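Why Do Clothes Get Wrinkly?

Posted September 3, 2023, in Big Questions, Small Stuff

My favorite shirt spent most of July in a ball at the bottom of my backpack. I'd taken it on a trip to see my cousins in Vusau, I wore it once, I stuffed it back in, and then I forgot all about it (sorry, shirt). When I pulled it out it looked like a map of the mountains. I shook it. I tugged it. I even sat on it for the whole of breakfast! The wrinkles stayed right where they were.

So I went off to read about wrinkles, and I ended up reading for days, and now you get to hear all of it.

Start with a thread

Get hold of a cotton T-shirt, an old one, and look at it as closely as you can. If you have a magnifying glass, even better. You'll see rows and rows of tiny loops, all hooked into each other. Each loop is made of yarn. Pull a bit of yarn apart and you'll find lots of thin hairs twisted together. Those hairs are called fibers, and every single one of them grew on a cotton plant, around a seed, inside a round pod called a boll. When the boll is ripe it pops open and all that white fluff comes bursting out.

Okay, now we have to go smaller than your magnifying glass can manage. Inside each cotton fiber are long, long chains of a stuff called cellulose. Plants make it to hold themselves up. Celery has it, trees have it, the page of a book has it. A cellulose chain is made of little sugar pieces joined end to end, like a bead necklace, except that you can't taste the sugar and you can't digest it either, so please don't eat your shirt.

These chains lie side by side in the fiber, and they hold hands. I mean it, nearly! There's a weak kind of pull between one chain and the next, and scientists call it a hydrogen bond. One hydrogen bond all alone is feeble. But a fiber has so many of them that together they keep everything in its place, the way a zipper holds even though each tooth is tiny.

So where does the wrinkle come from?

When you bend a piece of cloth, you bend the fibers inside it. On the outside of the bend the fibers get stretched a little, and on the inside they get squashed. If you bend it only for a second, most of the chains keep holding the same hands, and when you let go the cloth mostly goes back to how it was.

But if you keep it bent, and you press on it, and it's a bit warm and a bit damp (hello, backpack), some of the chains let go of their neighbors and slide along. Then they grab hold of new neighbors. Now they're holding hands in the bent shape! The fiber thinks bent is normal. When you pull your shirt out, there's your wrinkle.

Try this with some friends. Stand in two lines, facing each other, and hold hands with the person across from you. Now have one line take a step to the left. Everybody's arms go slanty and you can feel the pull, right? If you all step back, you're where you started. Next time, after the step, let go and take the hand of whoever is in front of you now. No more pull. You're comfortable in the new place and you have no reason to go back. You have just been a wrinkle.

Water is the sneaky part

Cotton loves water. That's why towels are often made of it. Water is very good at squeezing in between the cellulose chains, and once it's in there it holds hands with the chains itself, so the chains aren't gripping each other so tightly anymore. They can slide around much more easily.

When the water dries up and leaves, the chains grab hold of each other again, wherever they happen to be. If your shirt is hanging nice and straight as it dries, the chains settle down more or less straight. If it's lying in a heap at the bottom of the washing machine, they settle down in a heap. My aunt has been telling me to empty the machine for years and I never knew there was chemistry behind it.

Heat does something a bit like that too. When things are warm, their tiny parts jiggle more, and jiggling chains find it easier to let go. A hot dryer full of tumbling shirts is fine while everything is moving. Leave the shirts piled up and warm after it stops, though, and they start to crease.

And how does an iron get rid of them?

An iron makes wrinkles backward! You use the very same tricks. The steam goes in and loosens the chains. The heat makes them jiggle. The flat, heavy bottom of the iron pushes the cloth smooth. Then the steam drifts off, the cloth cools, and the chains take hold again, this time in the flat shape.

Irons are hot enough to burn you badly, so ironing is a job to do with a grown-up. If you want to smooth a shirt on your own, you can lay it flat on a clean table, damp it with a spray bottle, stretch it gently with your hands, and hang it up. It won't be perfect. Mine wasn't, but I could wear it to dinner.

Does every cloth wrinkle the same?

Nope, and I think this is the best bit.

Linen is the wrinkle champion. It comes from the stem of the flax plant, and it's made of cellulose just like cotton, but its fibers are stiffer and don't stretch much. Sit down in linen pants, stand up again, and you'll have creases behind your knees already.

Wool is springy. It grows on sheep, of course, and it isn't cellulose at all. It's a protein called keratin, the same kind of stuff as your hair and fingernails. The chains in wool are coiled up like tiny springs, and wool fibers are wavy besides, so when you bend them they tend to bounce back. You can often hang a wool sweater in the bathroom while somebody has a shower and watch the creases relax.

Polyester was invented by people in laboratories. It hardly lets water in at all, so water can't come and loosen everything up. That's why a soccer shirt can live in a gym bag and come out looking pretty good. (It may not smell good. That's a different page.) Very strong heat can put a crease in polyester, and then it's tough to get out again.

Then there's how the cloth is put together. A dress shirt is usually woven, with threads crossing over and under in straight lines, and the threads are packed in so they can't wriggle much. A T-shirt is knitted, so it's all loops, and loops can stretch and shift when you fold them. That's part of why a T-shirt usually looks all right without ironing and a dress shirt usually doesn't.

Usually, I said! Any cloth can get crumpled if you handle it enough, and when you spread it out flat, that's when the wrinkles show up best.
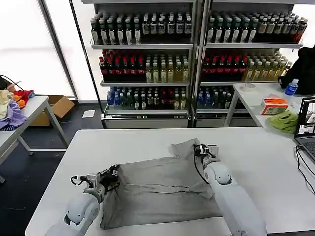 Ademir Mendonça wrote to say that rolling beats folding, and that when you roll a shirt into a suitcase there's no sharp edge for a crease to start on. I tried it with two shirts and he has a point. A fold is a very tight bend, so the fibers right there get stretched and squashed a lot. A roll is one big, gentle bend all the way along. You still get some soft waves, but I'd much sooner have waves than a line across my tummy.

He also asked about "wrinkle-free" shirts, the cotton ones you see in stores. Those have been treated with chemicals that build extra little bridges between the cellulose chains. The bridges are much stronger than the hand-holding kind, so the chains can't slide off and make new friends. When the cloth gets bent, the bridges pull it back. They can make the cloth a bit weaker, though, and some people think it feels stiff.

Words to know

Fiber: a very thin strand, like a hair. Lots of them twisted together make yarn.

Cellulose: the stuff plants use to build themselves. Cotton and linen are made of it.

Hydrogen bond: a weak pull between tiny parts of things. Water is full of them.

Keratin: the protein in wool, hair, feathers and fingernails.

Something to try at home

You need an old cotton handkerchief, some water and a rubber band. Scrunch the handkerchief into a ball while it's dry, hold it tight while you sing one song, and let go. Look at the wrinkles. Now wet it, squeeze it out, scrunch it up the same way, and put the rubber band around it. Leave it somewhere airy until it's dry all the way through, which might take a day or longer — mine took ages. Then open it up and compare.

If you have a polyester scarf you're allowed to use, do the same with that one. Draw what you get! Renji Kinoshita sent me a drawing of a handkerchief that was tied in a knot before it dried, and it looks like a sea star. The next page is about why socks go stiff on the clothesline, so if you have a stiff sock question, send it in before I start writing.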